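**Progress report to the Datow fund: can machines do routine chores yet?**
Reporting period to the end of April. Submitted 9 May 2018.
Site: Jeltlow workshop

## 1. Scope

The grant covers two strands of work. The first is household chores: clearing a table, folding towels, loading a dishwasher rack. The second is shop-floor chores, for which we chose the stripping of old desktop computers for parts. Both strands use the same arm and the same two-fingered gripper, so results can be compared directly. The control software is the Zellen package in the version agreed at the start of the grant, with our own additions for grasp planning.

We were asked to keep the question narrow: can the machine finish the chore without a person stepping in, and if so, in what time compared with a person? Quality of finish was recorded but is not scored here.

## 2. Work done

We logged 416 attempts in the period. Of these, 200 were household tasks and the remainder were computer stripping. Attempts that were stopped because of a fault in the logging computer have been left out and were repeated later.

Household tasks were run on a fixed table with known lighting. Towel folding used one size of towel only. The dishwasher rack was loaded with plates and mugs, no cutlery. Cutlery was in the original plan and has been moved to the next period, as the gripper pads slip on thin handles and new pads have not arrived.

Stripping was divided into steps, each scored separately:

- removing the side panel
- releasing drive clips
- pulling power and data cables
- lifting out memory
- lifting out expansion cards

## 3. Results

Table clearing is the most reliable task. The arm copes with plates and mugs in most positions, provided they do not touch. Where two items touch, it usually takes hold of both and drops one.

Towel folding works from a flat start. From a crumpled start it does not work to any useful standard, and we do not expect it to within the grant. The time for a flat fold is nearly 15 times that of a person.

Rack loading falls between the two. Plates go in well. Mugs are placed the right way up too often, which is a planning error and should be straightforward to correct.

In the stripping work, the results depend heavily on the step. Memory came out cleanly once the end latches had been opened by hand, but the arm cannot yet open the latches itself. Expansion cards are harder. The card has to be pulled straight, and a small tilt jams it in the slot. The force limit then stops the arm, as it should, and the attempt is scored as a failure.

Cables remain the main difficulty. They lie over one another and over the parts we want, they move when anything near them is moved, and the vision system often reads a bundle as one object.

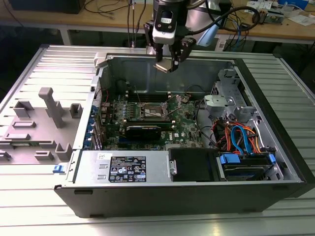

A second difficulty is variation between makes and models. A clip position learned on one case is of little use on the next, and teaching each new model takes an operator most of a morning. For a workshop handling mixed stock this cost is larger than the labour saved. For one handling a long run of identical machines it may be acceptable.

## 4. Changes to plan

We have dropped side panel removal from the arm's task list. An operator now takes the panel off before the run starts. This was agreed with Hjaltadóttir, our partner for the stripping strand, whose own staff would do it this way in any case.

The force limit has been lowered for all steps inside the case. Runs are slower as a result.

## 5. Next period

1. Fit and test the new gripper pads, then start the cutlery trials.
2. Correct the mug orientation error and repeat the rack tests.
3. Collect further cable data, using 5 case models.
4. Trial a compliant wrist setting for card removal.

No change to the budget is requested. Spending on spare pads is above forecast and is covered by an underspend on travel.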